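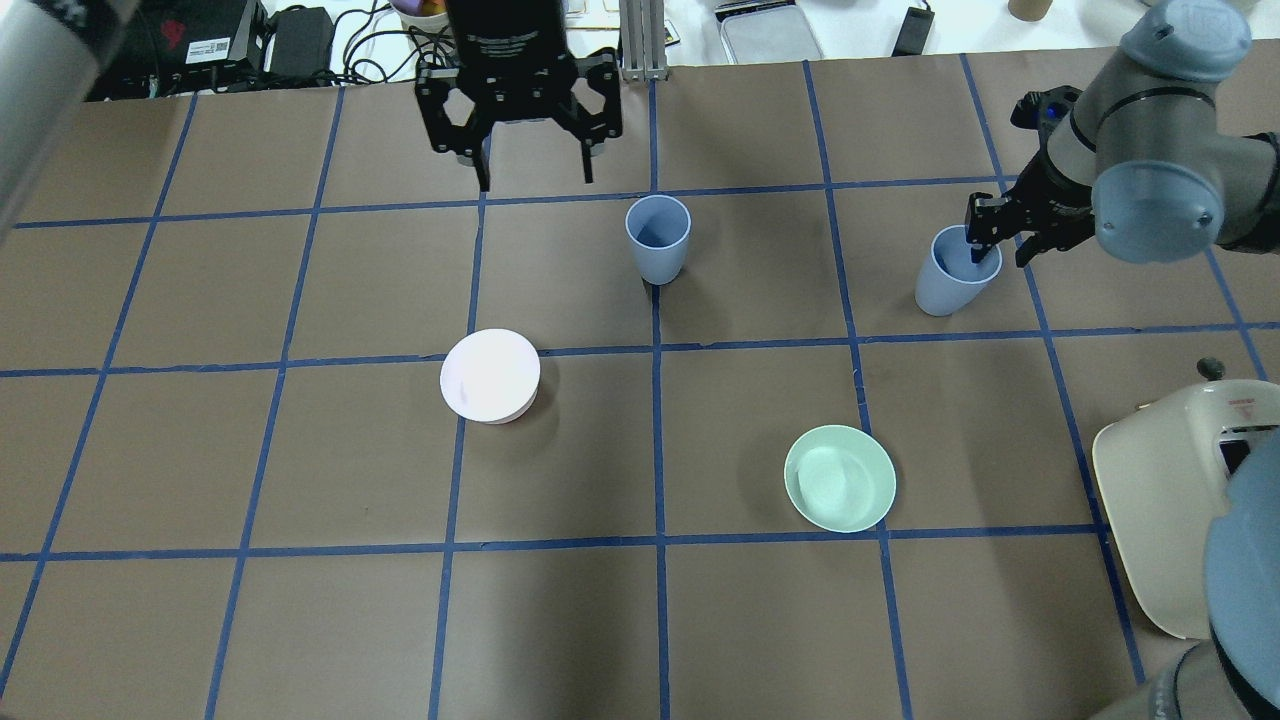
Raimonds Ots buys plates one at a time. He has done it this way for years, and it explains why his kitchen shelves in Skivstead look the way they do: pale blue next to mint green next to white, stoneware beside plastic, a few pieces chipped and kept anyway. He writes the tableware column for a small home magazine called Zirkumura, and when I asked him to talk about everyday table settings he agreed on the condition that we not discuss napkin rings.

We talked at his dining table for most of a June afternoon. He started with cups.

"People buy cups in sets of six and then use two," he said. "So buy two. Use them for a month. If you still like them, get more."

He likes plastic cups more than most people in his line of work will admit. A plain one in a single color, with no handle, is good for water, juice, pencils, a few stems of parsley. Glass looks better at dinner, he agrees, but he sets out plastic at lunch and in the yard, and he doesn't put it away when guests come. Two of the same color are enough to make a small table look as if somebody thought about it. Pale blue is his usual choice. It sits well beside white and doesn't fight with food.

Plates are where he gets strict. He wants a raised rim on anything used daily. A flat plate is fine for toast, but most of what people eat at home has some sauce or juice to it, and a shallow plate with an edge will hold a salad, a fried egg or a helping of beans without trouble. He owns dinner plates that are too wide for his cabinet and calls them the worst money he has spent. Before buying, he measures the shelf with the door closed, then takes the tape measure to the store with him.

Mint green is a color he came to late. His first pieces came from Mansilla, a secondhand shop with crockery stacked by size and almost no order beyond that. By his records the shop had 641 pieces out the last time he went through it, and he left with 4. The records are a habit from an earlier job in a stockroom. He has 271 items written down in a notebook, with the place he bought each one and, for the ones that broke, how.

The lidded container is the piece he thinks most homes are missing. He means something round, white and low enough to stay on the table through a meal. Sugar can go in it, or grated cheese, or cut lemon in the summer. The lid keeps flies off, and it means the thing can go straight from the table to the refrigerator. He prefers a flat lid he can set another dish on. Knobs look nice in the store and then catch on the shelf above.

His method for working out a setting takes ten minutes and a roll of tape. He marks the tabletop into squares, with lines running both ways, and places the pieces on the squares until he is happy. One square for a plate, one for a cup, and at least one left open between people. He uses dark blue tape on a brown table because he can see it from across the room. The tape comes up afterward – he warns against leaving it on an oiled finish overnight.

"You find out fast that you own too much," he said. "Four things on a table is plenty to start with."

He tried the same method with readers at a home fair in Plikurell, using borrowed tables. Most of them filled every square. When he asked them to take half of it away, several went back and took off a little more.

Color comes last for him. He sets the table by size and use, then looks at what clashes and swaps one piece. Three quiet colors will carry nearly any table, and white can be one of them. Patterned pieces he keeps for serving, one to a meal.

On price he is relaxed. He has seen 1,000 spent on a dinner service that stayed in its box, and he has eaten off the same thrift store plate most mornings this year. He washes everything by hand except the cups, which go on the top rack.

Before I left he cleared the coffee things and put them back on the open shelf by the window, plates first, cups in front where he could reach them.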